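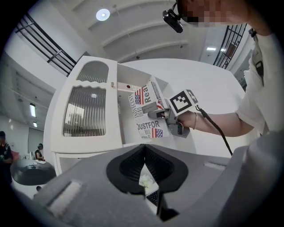

A small printed box at the open upper compartment of a white cabinet.

Ulgate Study Travel - Frequently Asked Questions

When should I arrive for the February program?
Participants should reach Cultberg the day before orientation. Host families cannot receive guests after 10 p.m. - late arrivals are placed at the Ambrose guesthouse for one night.

Is the airport transfer included?
Yes, for flights booked through our office. All other travelers may reserve a seat on the shuttle for $45 each way.

Do I need to speak the local language?
No. A short course is held during the first week, and attendance is required.

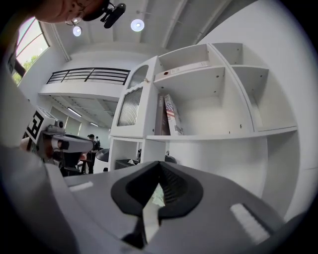 Paloma Benavides writes that the short course got her through train stations and pharmacies, but that she would have liked a second week of it before moving in with her hosts.

May I extend my stay?
Extensions are granted when housing is available. Requests must be made in writing, and a $200 deposit applies.

What happens if I miss my connection?
Call the duty line printed on your travel letter. Your driver will be given the new arrival time.

Contact the Participant Office | © 2018 Ulgate Study Travel | Back to top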